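Fostow Kitchen Notes — Gallery: The Bread Box
Posted 13/12/2020

The old bread bin gave up in September, when its hinge came off in my hand along with my faith in hinges. Replacing it took far longer than any sane household would allow. I read 740 reviews, or it felt like it, and the shortlist came down to two: a steel thing from Koutsoukos that weighed as much as a small dog, and this plastic roll-top, which was cheaper and didn't look as if it wanted to be in a museum.

The roll-top won. The pictures are small in the gallery view, so open them up if you like looking at bread boxes, and I'm told there are 800 of you on the mailing list who do.

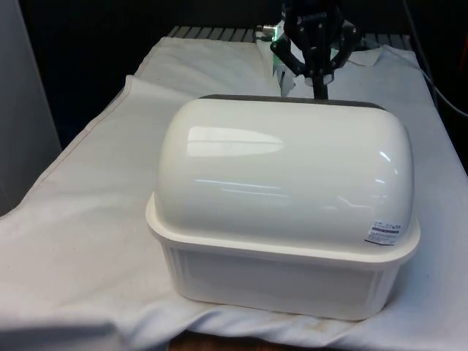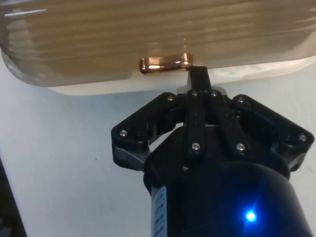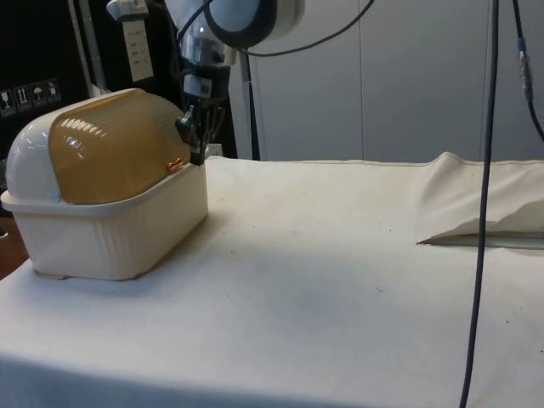 Roll-top bread box. In the last picture: fluted base, ribbed amber lid, small orange handle, tablecloth in need of an iron.

A few remarks for anyone in the market. The lid rolls back over itself, so you don't need clearance above it, and in our kitchen at Pemurholm, where the shelf was hung by someone very short, that settled the matter. It holds a large tin loaf and about 2 rolls, or one loaf and the end of the last one that everybody is pretending not to see.

Crumbs do get into the track. A dry pastry brush shifts them — a damp cloth makes a sort of paste, and I speak from experience.

Next gallery: butter dishes, including the Prenen one with the lid that fits nothing, least of all the dish.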